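Addressing RDM fixtures through a Jitari splitter

This procedure sets DMX start addresses remotely on a rig with up to 40 fixtures per line. It assumes the splitter is running firmware 233 or later and that the fixtures support RDM.

Before you start

Power down the line. Fit a 120-ohm terminator at the last fixture. RDM sends data in both directions, and a line that works for plain DMX can still fail discovery without a terminator. Any older opto-splitter between the Jitari and the fixtures must be removed or bypassed unless it is marked as RDM-capable.

Running discovery

1. Power the fixtures first, then the splitter.
2. Open the Ports page and set the port to RDM Controller.
3. Set the discovery timeout to 3,000 ms.
4. Press Discover and wait for the list to stop growing.

Each entry shows the device ID, current mode and start address. Set the mode before the address – changing mode alters the footprint, and some fixtures reset to address 1 when it changes.

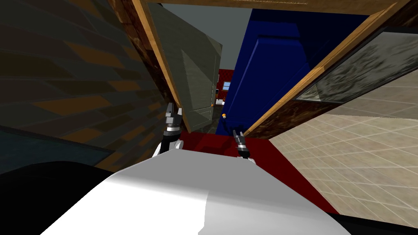 Hicham Metwally writes that his Samov wash lights showed up twice in the list until he turned off background discovery on the console. Two controllers polling the same line will cause this. Leave RDM enabled on one of them only.

Saving

Press Identify to check each fixture, enter the address, and press Write. When all entries are written, export the patch as CSV and set the port back to DMX Output. Discovery packets left running during a show can cause flicker on older dimmers.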